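3.2 Sizing the purchase from simulated views

The budget question came before the method question. Kurkcombe had money for two mobile bases with arms, or one base and a proper depth rig, and the quote from Rengifo was only good through July. No time to borrow hardware. So: simulation first, purchase order second.

House layouts loaded into Zasano as they came. No cleanup of textures, no retouching of meshes. Innes ran the episodes, Ahmadpour kept the cost sheet, and the two were compared every Thursday. Each candidate item on the sheet had to be tied to something the base meets on its way through a layout: a door standing ajar, a wide floor with a sofa and a glass-shelved TV stand, a wall at very close range, a dining table with chairs pulled up round it. If an item could not be tied to a view it went to the bottom of the list. Crude, but fast, and the reasoning is easy to audit later. Views from one layout are in Figure 2.

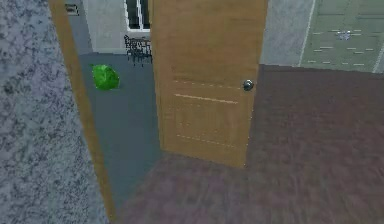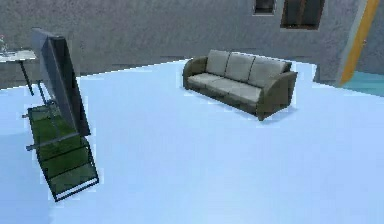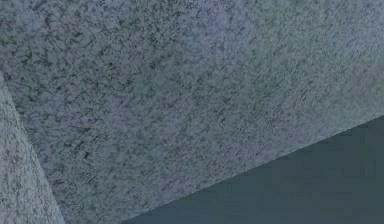
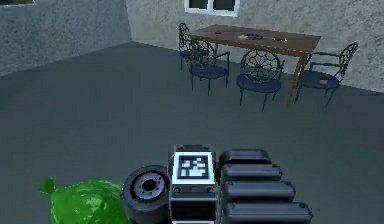 Figure 2. Simulated views used for equipment planning. In order: partly open door with a green object on the floor beyond; living area with sofa and television; speckled surface at close range; table and patio chairs, with parts of the robot along the bottom edge.

Doors first. A knob is a harder purchase than it looks. The parallel gripper in the base quote is fine for bags and small items on a table, less so for a round knob with a smooth finish, and the vendor's compliant fingers are a separate line at 2,199 per set. Sutherland argued for skipping them and keeping all interior doors open during trials. We budgeted one set. A second set is listed as optional and will probaly stay there.

Glass next. Tinted shelving on thin metal supports is a known problem for the cheaper depth sensors. Simulation does not settle this, renderer depth is perfect whatever the material, so the view only tells us that such furniture is in the layout and has to be planned for. Added 1,000 for a second depth unit at a lower mount height. Not tested. Ospina's note on the sheet reads "buy it or ban glass furniture", and we have nothing better to offer at this point.

Close walls. When the main camera sees little except wall texture and a piece of plain surface, there is not much for the planner to use. Two options priced: a wider lens, or a short-range bumper array. Lens is cheaper but it changes the calibration, which means staff hours, and staff hours come from another budget line alltogether. Went with the bumpers.

Chairs and tables. Thin legs, openwork backs, small low items on the tabletop. Footprint matters more here than reach. The larger Skestent base was dropped from the list at this stage even though its battery figures were better, its turning circle being too wide for the gaps we want between furniture. Anyone repeating this should check the footprint with the arm folded and again with the arm out; the data sheet gives the folded one only.

Square markers on the body were already in the model, and we kept them in the plan for the real units. Cost is small. Printing and mounting go under consumables.

Things left out of the sheet: shipping, spare tires, insurance, the floor repair we will almost certainly need. Buchanan has asked for a contingency line and one will be added before the order goes in. Final split between the two configurations is in Section 3.3, with the per-item totals.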